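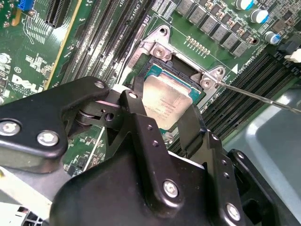
Re: [teleop-list] Screws by remote, or by hand?

From: Iraís Contreras
Date: Aug 8, 2026

Hi all,

Jumping in on the socket thread because I've been doing exactly this on the old Dell boards, and I have opinions! More below the quote.

> We have 259 demos of the retention frame job, all by remote control,
> and the Wan policy still wanders when the screwdriver gets near the
> right-hand screws. Would guiding the arm by hand be any better? And
> does the wrist view show you enough, or do you add a second camera?

By hand felt lovely for the big moves (swinging in over the board, getting past the memory slots), but for the last bit, with the tip on a screw, I went back to the remote. My own arm kept leaning on the gripper and the force readings were junk. So now I do a mix, and I throw out any run where I had to stop and think for more than 6 seconds.

On the camera: the wrist view has been okay for me. The gripper takes up a lot of it, but you still get the CPU and the frame around it, plus the driver shaft coming in from the right. The chip is shiny though, so check your lamp before you record a whole afternoon of glare like I did in December.

Our Hellura set is at 369 runs now, and I'm happy to share the Flestik config if anybody wants to try it. Which driver bit are you using, by the way? Mine keeps slipping on that right-hand ear.

Iraís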